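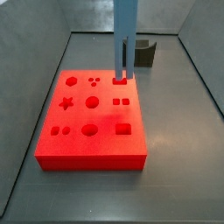
Fig. 1. The sorter board, with the gripper over the rectangular slot.

Home | Projects | Students | Archive | Contact

Project Report: Teaching Stirnora to Put Things in Holes
Ngọc Quách, Younes Ezzat, Quang Châu
Advisor: Slavica Hodžić
Submitted May 12, 2025

1. What we set out to do

Our proposal promised a controller that could place any block in its matching hole on a red foam board. The proposal was written in one evening by people who had never tried it. Stirnora is the name of our software, picked by vote, and the vote went more smoothly than anything that followed.

The first version used a fixed camera and a table of hole positions measured with a ruler. It managed the approach well enough. The last few millimeters were where it lost its nerve, especially with the two-legged blue block, which covers the holes under it just when you want to see them.
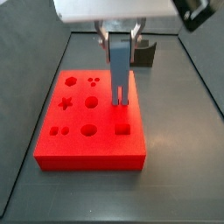

2. The second camera

Quang argued for a wrist view and the rest of us argued against the wiring. Quang won. We recorded 1,012 attempts by teleoperation and labeled them by hand, a job Younes describes as character building.

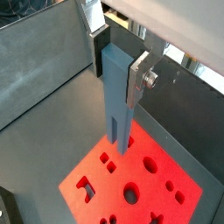 Labeling went slowly for a dull reason: we had never agreed on what "aligned" meant. Ngọc judged by the tip of the block, Younes by its sides. From the wrist the right prong hides part of the nearest cutout, so on frames like that both of them were guessing - with great confidence, and in different directions. We wrote a one-page rule and relabeled 900 attempts.

3. Moving the board

Every early attempt had the board in one spot, and the model had learned the spot. Slavica pointed this out by sliding the board over while we were talking. So we began changing its position and rotation between runs,

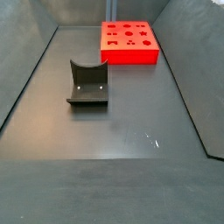

and kept a log of each layout so that nobody could quietly favor the easy ones. With the new runs the set came to 2,037 attempts. Training took 2 nights, one of them wasted on a wrong file path.

4. Left to do

The star still goes in at whatever angle it likes, or doesn't. Venkatesh Mathew takes over the code in July and has been warned.

We use cookies to improve your experience. Accept | Settings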